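Line the Small Bins Too

The office I work in, on the second floor of the old Clemden building, has 23 desks and a wastebasket for nearly every one. Last May the manager stopped buying liners for them. The big bin in the kitchen would keep its bag, and the rest of us would tip our baskets into it. The saving came to 77 dollars a year.

I think this was a mistake. A bare plastic basket is fine for paper. People also throw away tea bags, apple cores and yogurt lids, and those stick. By June the baskets smelled, and most of us had quit using them.

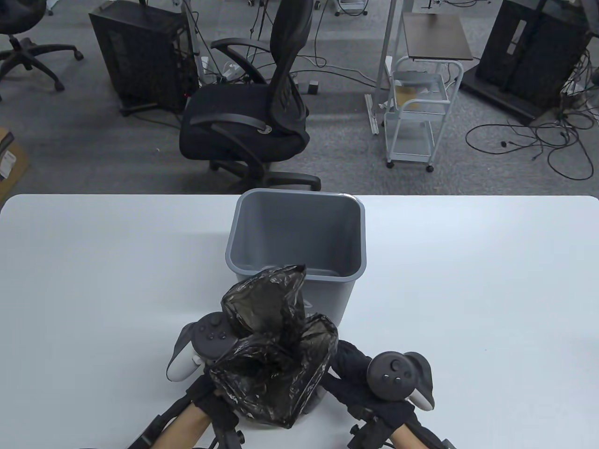 Should a liner be bigger than the basket it goes in?
A little bigger. It needs enough extra to fold over the rim and stay there when something heavy drops in.

The other complaint is that liners are a nuisance to fit. They are, if you do it on the floor, bent over, with a chair in the way. Put the basket on a table, open the bag all the way before it goes near the rim, and push the bottom down with your fist. A box of 200 lasts us months, and we change a bag only when it is dirty.

I don't like plastic waste either. But washing baskets in a bathroom sink uses hot water and somebody's lunch break. Buy the liners.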